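Cerano Releases Fullgate 4, Software That Teaches Perception to Handle Mirrors

Press office, July
By Leonor Seixas

124 shares · 5 comments

MULTSTEAD — Cerano today released Fullgate 4, the new version of its perception and planning software for two-handed manipulation. The main change concerns reflective surfaces. A mirror shows the software a second room, a second pair of grippers and a second cloth, and earlier versions of Fullgate sometimes planned a path toward objects that were only reflections.

Version 4 adds a step before planning. The software compares the marker patterns on the grippers with the same patterns seen in the glass, where they appear reversed. From this comparison it estimates the plane of the mirror. Everything behind the plane is removed from the map, and the plane itself is kept as a surface that can be touched and wiped. 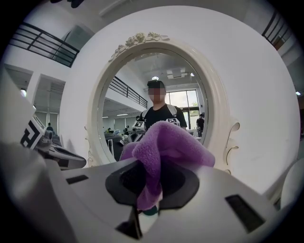 The team chose wiping as the first task because it needs the tool to stay close to the glass during the whole motion. "With a mirror, the depth value is wrong exactly at the place where you need it most," said Fernanda Veloso, head of perception at Cerano. "We did not want to ask our customers to cover the mirror or to mark it by hand. The software must understand it from the pictures."

Demonstrations are recorded with hand-held grippers and several camera views. Fullgate 4 aligns the views on one clock and checks every recording for lost marker tracking. When tracking is lost for more than 10 frames, the recording is sent to a person for review — it is not deleted.

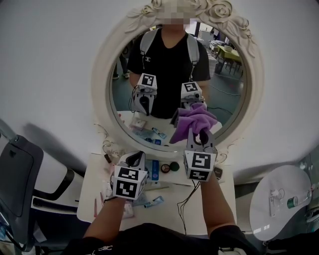 Two hand-held grippers at a vanity table, the right one holding a purple microfiber cloth. Photo: Cerano

The planner has also changed. It now treats small items on a tabletop as things to go around, and it keeps a separate limit for how hard the cloth may be pressed near a carved frame. Both limits can be changed in a plain text file.
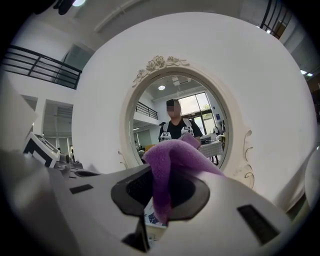 Florêncio Antunes, who leads the planning group, said that curved frames were the most difficult part of the work. "The glass is flat and the carving is not. The planner must slow down before the border, and in version 3 it slowed down too late."

Fullgate 4 is available to present customers at no added cost. The Ozoliņš toolkit for reviewing recordings is included. Round shower mirrors and glass doors are not supported in this version.

Press contact: Albertina Arruda, Cerano, Multstead

Comments (5)

jbaptiste: Does the plane estimate still work if only one gripper is seen in the glass?

Albertina Arruda: Yes, one is enough, but the estimate takes longer to settle.

tomo_k: We have recordings from version 3. Can they be opened in 4?

Albertina Arruda: They can. Please run the converter first, it is in the tools folder.

wren44: Waiting for the glass doors.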